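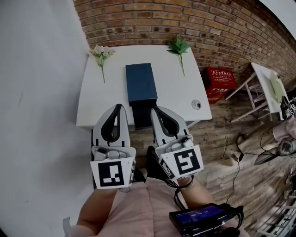

Gripper width from finger-base tags jumps when the fingers are nearly closed

posted by Stella Okoth, 04/01/2021

I'm working on the processing pipeline for handheld gripper demonstrations. Each finger has a square marker on its mounting plate, and a wide-angle camera sees both of them. I detect the two tags in every frame, take the distance between their centers and use that as the gripper opening. The recordings are at 30 frames per second. The task is picking up artificial flower stems from a table and putting them with a box.

When the gripper is open the width looks fine. When it closes on a stem the signal gets noisy, and in some episodes one tag drops out for several frames and then comes back at a different value. The policy I train on this data hesitates before it grasps. It closes, opens a little, then closes again. I think it is copying the noise.

So far I have tried a median filter, which helps with single bad frames but not with the longer gaps. I also tried throwing out any episode with a dropout, but out of 1000 episodes that left me with 780, and the ones I lost were mostly the thin stem grasps I need the most. Is there a standard way to handle this? I'm using the tag detector that comes with Trastora and I haven't changed its settings.

Khoury

Are you undistorting before you measure? With a wide lens, pixel distance between tag centers is not proportional to the opening, and the error changes with where the tags sit in the image. If you are measuring in raw pixels, fix that first. Calibrate with the fisheye model, get the pose of each tag in the camera frame, and take the difference along the axis the fingers move on. Ignore depth. Depth from a single small tag is the noisiest number you have, and if you take the full 3D distance you are feeding it straight into your width.

Then do a range calibration for every gripper. Open it all the way, close it all the way, record both, and map everything between those two values. Do it again whenever somebody takes a finger off. We had a set of recordings from November where a plate had been put back slightly rotated, and closed came out as a negative number for the whole batch.

For the gaps, you don't need both tags if the two fingers move symmetrically. With one tag visible, take its distance from the center line and double it. Your jump after a dropout may come from a wrong ID on the first frame back, so reject any ID that doesn't belong to that gripper. This matters even more if you have two people recording near each other, as the other person's tags can come into view. Check that each tag's position is somewhere your own finger can be.

If both are missing, interpolate up to a few frames. Past that I would cut the segment and keep the rest of the episode.

clornden_user

just use a bigger filter window, worked for me

Khoury

A bigger window will smear the moment of closing, and that is the one part of the signal she cares about. If you do smooth, run it offline and forward-backward so there is no lag.

Stella Okoth

I was using the full 3D distance. Switching to the one axis took out most of the noise near closed — I should have plotted the components separately at the start. The ID check caught some bad frames too. I'm re-exporting all 1000 episodes through Stundent with the one-tag fallback on, and I'll retrain after that. Still not sure what to use as the cutoff for interpolation, so I've left it at five frames for now.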